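Call for participants: laying out a small table
Karell Table Study, Kinham. Posted 25 September 2025 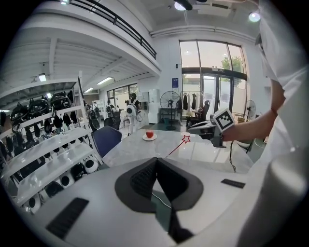 The marble-topped table, with an apple on its plate and the star wand beside it.

Karell is looking for adults who live in or near Kinham to take part in a study of how people arrange ordinary things on a table. Sessions are running now and will go on until the middle of December. You don't need any experience, and you don't need to be tidy.

The study is led by Noreen Phelan. Sessions are run by Imani Escobedo and Torquil Shearer, and one or other of them will be with you throughout.

What the study is about

Most people put things down on a table many times a day without thinking much about it. A plate goes near the edge or well back from it. Fruit goes on the plate, or next to it, or is moved out of the way to make room for a cup. We want to know how people make these small choices, how much they differ from one person to the next, and whether the same person makes the same choice on a second visit.

We are also interested in what people do with things that don't belong to a meal. A toy left on a table at teatime may be pushed to one side, put on the floor, handed back to a child or laid neatly next to the cutlery. Our set includes a number of such items, the star wand among them. There is very little written on this and we would like to add to it.

The study covers small tables only. An earlier piece of work by Everett Lindqvist looked at full dining tables laid for a group, and people who took part in that are welcome to apply for this one.

What you will do

You will be given a set of things and a short written situation, such as "a child is coming in for a snack" or "you are clearing up before a visitor arrives". You then arrange the table as you think fit. When you are satisfied, you say so, and the layout is recorded. The table is cleared and you move on to the next situation.

There is no right layout. Please don't try to guess what we want, and please don't lay the table as you would in a restaurant unless that is how you do it at home.

After the layouts there is a short talk about the choices you made. Typical questions are where you would have put the plate if you were left-handed, or whether you would have left the fruit out at all. You may skip any question. The talk is written down in note form and your name is not kept with it.

The things on the table

The items in the set are ordinary household ones: plates, cups, fruit, spoons, napkins, a few toys, a few bits of stationery. The full list is sent out with the booking letter so that you can see it in advance. Nothing in it is sharp or heavy.

Fruit is changed often and is not for eating. Please tell us beforehand if you have an allergy to any fruit, even a mild one, and we will make up a set without it. Plates and cups are washed between sessions.

You are asked not to bring things of your own to put on the table. If there is something you would always have out at home and can't find in the set, mention it in the talk. One early visitor pointed out that we had no salt, and we have put that right.

The table top is smooth and has a shine to it, and things slide on it more easily than they do on bare wood or a cloth. Please put plates down flat. If you break something, leave it where it is and tell whoever is running the session. You will not be asked to pay for it.

Who can take part

You can take part if you:

- are 18 or over
- can stand or sit at a table for short periods, with breaks
- can pick up and put down light objects with at least one hand
- can read a few lines of everyday English, or are happy to have them read to you
- can come to Kinham for both visits

We would particularly like to hear from people who live alone, people who look after young children, and people over 70. These groups are short in our bookings so far. Left-handed people are also wanted.

You can't take part if you work for Karell or share a home with somebody who does. Two people from the same household may both apply, but they will be booked separately and asked not to compare notes until each has finished.

Time and payment

There are 2 visits, at least a week apart. Each lasts up to an hour and a half, including the break. Morning, afternoon and early evening times are available.

We pay £10 an hour, counted from the time you were booked to arrive, and we round up to the next half hour. Local bus fares are paid back if you keep the ticket. Payment goes by bank transfer after the second visit. If you come to the first visit and then find that you can't make the second, you will still be paid for the first.

We aim to have 600 layouts recorded by the time the study closes. Each person does several, so this is not the number of people we need. Booking will stop once the places are filled, which could be before December.

Where to come

Sessions are held in Room 801 of the Mahmoud Building, Tunside Road, Kinham. There is a lift. The main door is on the side away from the road and can be hard to find the first time, so follow the path past the cycle stands. Give your name at the front desk and somebody will come down for you.

There is no parking at the building apart from the spaces for blue badge holders, which must be booked. The Tunside bus stops across the road. Please allow a few minutes for the lift in the mornings.

There are coat hooks and a place for bags outside the room. Please wear whatever you would normally wear at home, though very long, loose necklaces are best left off. Tea, coffee and water are provided in the break and are kept well away from the table.

Records and consent

The finished layouts are photographed and the sessions are filmed. You will be shown a consent form before anything starts and can take as long as you like over it. A copy is sent with the booking letter. If you would prefer your face not to be kept in any recording, tick the box on the second page.

You can stop at any point without saying why. You can also ask for your records to be removed up to a fortnight after your second visit. After that, they are joined with the rest and can't be picked out.

Results will be put together by Jaqueline Huerta in the new year. Anyone who has taken part can ask for a short summary in plain English.

How to apply

Write to the study office, by post or by email, with the following:

- your name and the best way to reach you
- your age
- which hand you mostly use
- who you live with, in general terms (alone, with a partner, with children and so on)
- any food allergies
- times of day that suit you, and any weeks when you are away
- anything we should know about access, seating or breaks

A few lines will do. We don't need a CV or references. Imani Escobedo reads all the replies and will answer within a week. If you are offered a place, you will get a letter with two times, the list of items, the consent form and a map. Please confirm both times or suggest others.

If you need to change a booking, tell us the day before if you can. A place that comes free late is offered to people on the waiting list, so say in your application if you would be willing to come at short notice.

Questions about the study itself, including how the situations are written and what will be published, should be addressed to Noreen Phelan. Questions about payment go to the study office.

Contact: Karell Table Study, Room 801, Mahmoud Building, Tunside Road, Kinham | Copyright Karell 2025 | Back to top

Related calls and vacancies
Session assistant, part time, Tunside
People who share a kitchen: short interviews
Packing a picnic bag: participants wanted (closed)
Everett Lindqvist: summary of the dining table study
Directions to the Mahmoud Building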